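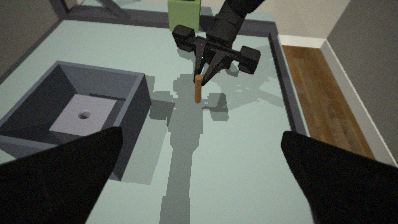

How do you teach a robot something you can't put into words?

You take hold of it and do the job yourself, with its hands in place of yours, and you keep doing it until there's enough for it to learn from.

I'd given that answer to so many visitors at Hukgate that I could say it with my mouth full. Then in March they finally let me drive.

The job was called Ustel, for reasons lost before I got there. One peg, one block with a hole in it, two arms. We did it all in the simulator first, and I'd expected that to feel like a cheap game. It didn't! The handles pushed back. When I closed my left hand on nothing, I felt nothing, and when I closed it on the peg there was a small, definite stop, like biting a carrot.

My first go lasted 40 seconds and ended with the peg rolling off behind the tray. My second was worse. By the time I'd done 20 I was gripping the handles so hard my knuckles had lost their colour, and I was having the best day I'd had since I moved to the city.

"You're thinking about your hands," said the woman at the next station. "Think about the peg."

So I thought about the peg. It was a little orange-brown thing standing on end, and I started to feel quite tender towards it. I learned to come down from straight above and wait a beat before closing. I learned to breathe out on the lift. My mum used to thread needles like that, breathing out, and I hadn't thought of it in years (she'd have been brilliant at this, she'd have had the whole lab's work done by lunch and then asked about the mending).

Demonstration 514 was mine. I know because the number sat in the corner of my screen and I wrote it on my wrist in biro. Down, wait, close, breathe out, across, and in. It went in so sweetly that I laughed out loud, and somebody from the Petrauskas bench threw a mandarin at me.

They trained it overnight. In the morning we all stood behind the screen with our coats on, because the heating at Hukgate is a rumour, and the handles lay on the desk with no hands in them.

The arm came down from straight above the peg. It stopped there, just over the tip, for no reason the code could have given you.

"What's it waiting for?" someone asked. "Is it stuck?"

"Give it a second," I said.

It closed its fingers. Then it lifted, slow and even, and I realised I was breathing out along with it, and so was the woman from the next station, both of us leaning a little to the left, towards the tray.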